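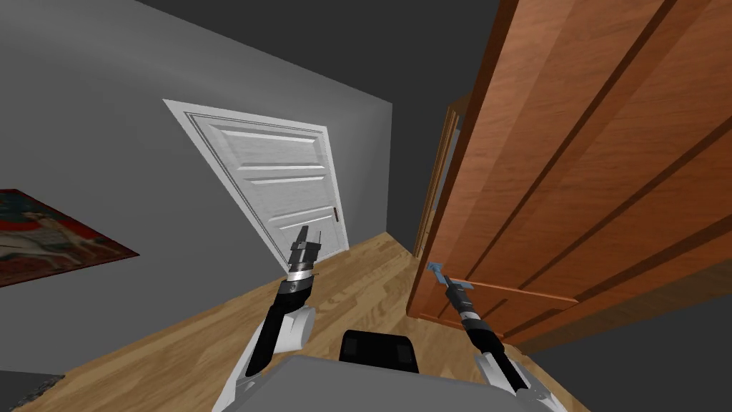
A blue handle on an open wooden door, with a white paneled door in the wall beyond.

The Bivell articulation cards went on sale in May as a printable download. Their author, a speech-language pathologist in the Flinton school district, built the set for mixed groups. "I had two students on final /s/ and two on initial /k/ in the same half hour," she said. "One deck had to serve both."

Each card carries a target word on the front and a carrier phrase on the back. The words were drawn from a list of 2,433 candidates, filtered by syllable shape and then by whether a first grader would know them. Nearly 400 survived. "Most of the cuts were vocabulary," she said. "'Cusp' has a fine final cluster, but I would spend the session explaining it."

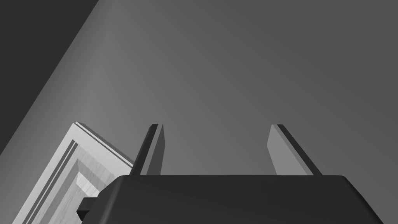

She scores accuracy by position – initial, medial, final – and keeps word level and phrase level on separate lines of the data sheet. "If you pool them, the number goes up and down and you can't tell why."

The cards print in grayscale, which she tested on the school's old Velix printer. Color versions are in the same file. Blends are left out of the first release, and vocalic /r/ will be a separate packet. "It needs its own word list," she said. "I am still sorting that one by vowel."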